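The door was the first thing Vanholm blamed. Salgado had the fault note open on one screen and the replay on the other, and the note said *door obstruction, external*, as if somebody had come in during the night and leaned on it.

"It's a simulated apartment," he said. "Who obstructed it?"

Esko Savolainen was eating crackers out of the sleeve. "Could be the hinge model."

"It was fine for 1,420 runs."

"Then it wasn't the hinge model."

Salgado scrubbed back to the start of run 113 of the August batch. Dark door, yellow table, tennis racket or whatever it was, the same little carved figures he had been looking at since spring. Vanholm had sold this apartment to Makside as a proving ground. If the Jotlow controller could open doors in there, the brochure said, it could open doors in an old man's house in Becerra, with the old man standing next to it. Salgado had read the brochure twice and had not found the sentence that explained why. 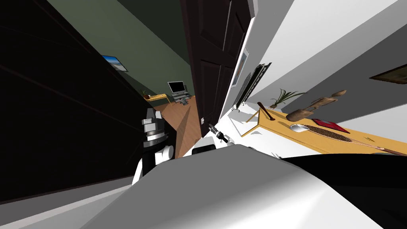
*Run 113, door task, from the body camera.*

"So the arm goes for the handle," he said. "Force limit is 46 newtons. We agreed on 46. It's in the safety file with both our names on it."

"And?"

"And the log says it never went over."

"Well, good."

"Esko, it pushed for 19 seconds. Look at the shoulder current. You don't draw that much for 19 seconds and stay under 46 of anything."

Esko put the crackers down. He was the one who believed in Jotlow, or had to, having brought it in. He pulled his chair over and squinted at the plot, a flat line running along just beneath the limit, so straight it could have been drawn with a ruler.

"It's steady," he said.

"It's dead. That's the last good reading, over and over. The sensor dropped out and the controller kept using the old number."

"It would have raised a flag."

"It did. It raised *door obstruction, external*."

Outside, a truck was backing up to the loading dock, beeping. It was a little after four. Salgado switched to the wrist view, where there was less to look at and less to argue about, and let it play at quarter speed with the force trace running underneath. 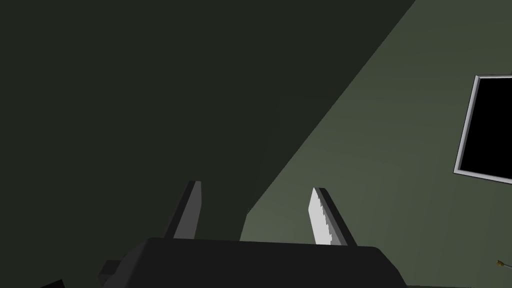

The trace didn't so much as twitch. He moved the arm's position log in next to it and that one was all over the place, as it should be for a machine that was moving. Two columns from the same wrist, one alive and one not. He had seen bad cables do this on real arms and had never thought to ask whether somebody had written a bad cable into the software.

"Does the fake sensor fail on purpose?" he asked.

Esko was already looking. "There's a dropout setting. Vanholm added it in the last update. Makes it more realistic."

"Did they tell us?"

"It's in the release notes." He scrolled. "It's near the end of the release notes."

"So for once their simulator did its job, and our controller failed the test, and the report called it a door."

"You could put it more kindly."

"To who?"

Esko didn't have an answer. He started writing the change request, got as far as the title, and deleted it. He tried *Stale force reading*. Then he tried *Improved handling of force data*, and Salgado reached across him and held down the backspace key.

"The demo's still on," Esko said. "They've got a real door in Becerra. They've got a family coming."

"Then they can watch us open it by hand."

"Makside will say it's one run."

"It's one run that we opened. How many of the others did you watch? I mean sit and watch."

"They passed, Tomás."

"According to the same log."

He queued up another run, one of the passes, picked for no reason except that it had a green check next to it.

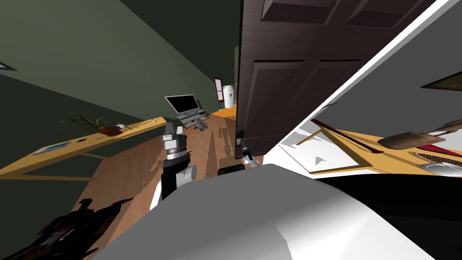
They went through it without talking. Salgado kept his eyes on the force trace and a pencil against the glass to mark where it ought to move. Esko watched with his arms folded, and partway along he unfolded them.

"Go back," he said. "Go back to where it goes flat."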